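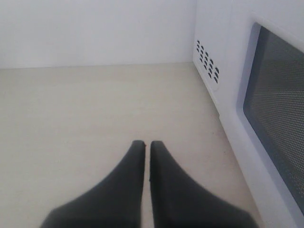

What clearance does a countertop microwave oven need? Enough open space at the back and top for the vents named in its manual, on a level surface that bears its full weight.

Chapter 22. Small Heating Appliances

Placement comes before wiring in this chapter. Read the rating label first and copy its values into Table 43.

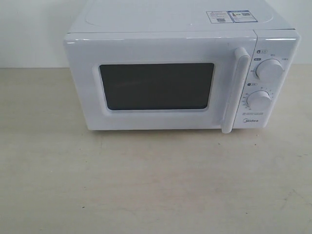 Fig. 22.1. Countertop microwave oven, door at left, control panel at right.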